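Foltgate Shared Studio: Tabletop Photo Corner, Walk-Through Checklist
Completed by Macarena Toledo, 2023-09-29
Sheet 109

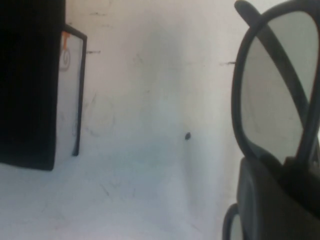

First walk-through since the Plostness catalog people moved out of the corner, and I have to say I love this little setup more every time I get to check it! Marks are OK, FIX or WATCH, same as on the old sheets. My comments run long, sorry in advance to whoever files these.

1. Backdrop and sweep
Curve is smooth from the flat part up to the back, no crease: OK
Surface clean: FIX
Comment: Lots of gray smudges, scratches and thin streaks that look like pencil, worst in the upper middle and low down. There's also one small black spot a little right of center that stands out a mile. Try a damp cloth first, then the white eraser. Please don't use the scouring pad from the kitchen (it takes the shine off and then every shot shows it).
Short dark marks on the back: WATCH
Comment: Two of these, both level. If someone put them there for lining up products, write it on the card so they don't get scrubbed off.

2. Items on the table
Glasses: OK
Comment: The thick black plastic pair. Great test subject, those big dark frames show up every reflection problem you've got. Fold them and case them when you finish, lenses never face down.
Small framed white panel with the black border: WATCH
Comment: Stands on a narrow foot, so keep sleeves and cords away from it. I like the curly gray sketch on it and would be sad to see it wiped, so ask before cleaning the face.
Dark block: OK
Comment: Lift it, don't slide it. Sliding adds scratches and we have plenty.

3. Power and lights
Cords taped along the wall side: OK
Lamp clamps hand tight: FIX
Comment: The left Tekorora clamp turned when I leaned on it. Spare is in locker 2192, go ahead and swap it.
Outlet cover: OK
Comment: New one from Zabala fits beautifully, finally!

4. Floor and exits
Walkway clear to the door: OK
Comment: Best it has looked since March. Keep it up.
Extinguisher tag readable: OK

Open items: 2
Surface cleaning, left lamp clamp. The corner can be booked while these are open, just leave the left lamp switched off until the clamp is changed.

Signed, M. Toledo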